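Pretham Hall – Floor Inspection Checklist
Main room, stage side and corridor
April 2018

Result key: OK / Monitor / Repair

1. Entrance matting
Result: OK
Mat lies flat. Edge strip fixed at both ends. Grit tray emptied before inspection.

2. Threshold plates
Result: Repair
Corridor plate lifts at the hinge side. Two screws missing, one stripped. Trip hazard. Tape is on as a stopgap and must be checked daily until the plate is refixed.

3. Board seams, main room
Result: Monitor
Gap gauge used along the window wall and at the center line. Widest gap 4 mm, at the radiator. No raised edges. Relative humidity at time of reading 47 percent – within the range given in the Kanaleck maintenance sheet.

4. Surface finish
Result: Monitor
Finish worn through at the serving hatch and in front of the stage steps. Elsewhere sound. Spot recoat is enough for now; full sanding not recommended this year.

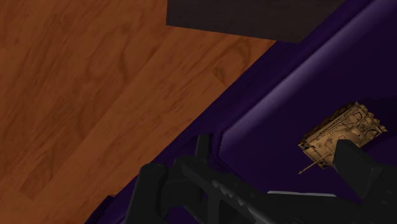 Comment added by the hall office: the gap at the radiator was there last winter too and closed up by summer, so please don't fill it until it has been measured again in warm weather.

Agreed. Item 3 stays at Monitor. No filler to be used.

5. Slip resistance
Result: OK
Pendulum test done dry and wet at three points. All readings in the low-risk band. Cleaner in use is Divix neutral, diluted as per label. Do not switch to a polish-based product.

6. Fixings and floor sockets
Result: Repair
Socket cover by the stage does not latch. Replace with the Pons brass type to match the others. Budget 3,000 for this and item 2 together, labor included.

7. Loose furniture
Result: OK
Felt pads present on chairs checked. Table trolley wheels clean, brakes hold.

8. Subfloor access
Result: Not inspected
Hatch painted shut. Cut the paint line and free it before the next visit – moisture readings are overdue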